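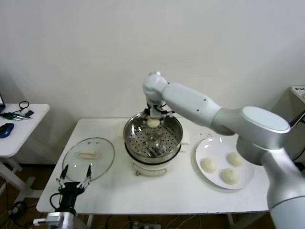 Dough bun and stainless steel steamer

Creatine, sore stomach, and do I really need the loading week?

Myrto Sfakianakis
Posted 2019-05-25

Hi everyone, I've been reading this site for ages and finally made an account, so please be kind! I started lifting in January at the little gym on Bucur Street (the one over the tile store, if any of you are local) and I've fallen completely in love with it. I weigh 78 kilos, I train in the evenings after work, and I eat pretty normally – eggs, rice, chicken, far too much bread. Last week I bought my first tub of creatine, the plain Zemia powder with no flavor in it, and the label says to take 20 grams a day for the first week and then drop down to a small daily scoop.

Well, I did it the lazy way and drank half the day's amount in one glass before breakfast, so 10 grams, and my stomach was a mess until lunch. Cramps, bubbling, several trips down the hall at work. I did the same thing the next day because I'm stubborn and got the same result. Now I'm scared of the tub. Do I have to do the loading part at all? And does it matter whether I take it before or after the gym? My sister says to mix it in hot tea, and a man at the gym says hot water ruins it, so I don't know what to believe. Thank you so much to anyone who reads all this!

plavik_old_timer

Welcome, Myrto! Please don't be scared of the tub. What you had is very common with big servings on an empty stomach, and I did the very same thing to myself years ago, on a day when I had a long bus ride, and I'll leave it there.

You can skip the loading week. All it does is fill up your muscles faster. If you just take a small scoop every day, 3 to 5 grams, you end up in the same place after three or four weeks, and most people's stomachs never notice. I'd give yours a couple of quiet days first and then start small, with a meal and a full glass of water. Breakfast, lunch, supper, it makes very little difference. Before or after the gym makes very little difference either, so pick whatever you'll remember. I keep mine next to the coffee filters.

If you still want to load, split the day's amount into four servings and have each one with food. But you've got nothing to catch up on, so I wouldn't bother.

On the tea, your sister is fine as long as you drink it right away. Warm water helps the powder dissolve, and a cup of tea isn't going to hurt it in the few minutes it takes to drink. The trouble comes when it sits in liquid for a long time – I wouldn't mix it the night before and leave it in a bottle. A bit of grit at the bottom of the glass is normal, by the way. Swirl it with a splash more water and drink that too.

The scale may go up a little in the first weeks, and that's mostly water, so please don't start skipping supper over it. And if you have any kidney trouble or take medicine regularly, ask your doctor before you go on. If the cramps keep coming back even on the small scoop, stop and ask about that too.

cernov77

just take it after. everybody at my gym takes it after. also get the capsules, way easier

Myrto Sfakianakis

Thank you both! No kidney trouble and no medicine here, but I have a checkup coming and I'll mention it anyway. I'm going with the small scoop at breakfast, after the eggs and not before them. I looked at the capsules and you have to swallow 2 or more at a time, and I'm terrible with pills, so the powder stays – and my sister is already being unbearable about the tea.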